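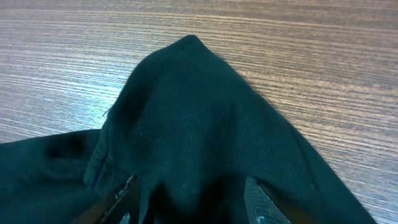 3.2 Collecting the folding demonstrations

Figure 2. Wrist view during a teleoperated demonstration, with dark green cloth pinched up between the two fingers.

We gathered all our garment demonstrations by remote control, and I'll admit I was the slowest of the operators! Olga Esteban and Hugo Campos did most of the driving through the Lumer handset (the one with the stiff trigger), and between us we recorded 3,000 attempts on 13 garments. Each attempt starts with the cloth on the table and ends when the operator lets go for the last time.

The pinch is where people differ most. Hugo likes to take a big handful and pull it up into a proper tent, much like the peak in Figure 2, while Olga goes for a small bite near a seam and works outwards from there. We kept both styles in the training set - Mahsa Akbari argued for this back in February, and I came round to her view once I'd tried driving the arm myself.

We also tried guiding the arm by hand for 14 of the attempts. It felt lovely and quick, but our own hands kept wandering into the wrist view, so we left those attempts out of training and only use them for the timing comparison in Section 4.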